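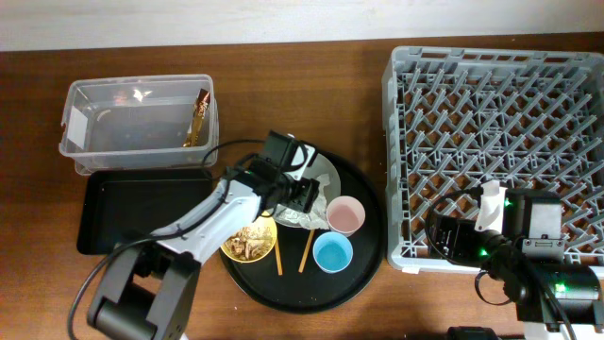 Carpet Beetles in Stored Wool: Term Project Report
Bence Oláh and Zoltán Csonka
1/13/25

Aim
We wanted to know if cedar blocks keep carpet beetle larvae off wool any better than a sealed bag does.

Method
We cut 40 squares of undyed grey wool and split them between four treatments: cedar block, lavender sachet, sealed bag and nothing. Each jar got five larvae from the Ledum Street colony and stayed in a dark cupboard for 9 weeks. Squares were weighed before and after on the Boersma scale.

Results
Bagged squares lost no weight. Cedar and untreated squares lost nearly the same amount — the gap was smaller than the scale's error. Lavender was slightly worse than cedar. Two jars were left out because the lids had cracked.

Next steps
We will repeat the cedar jars in February with freshly sanded blocks and a new colour-coded label set.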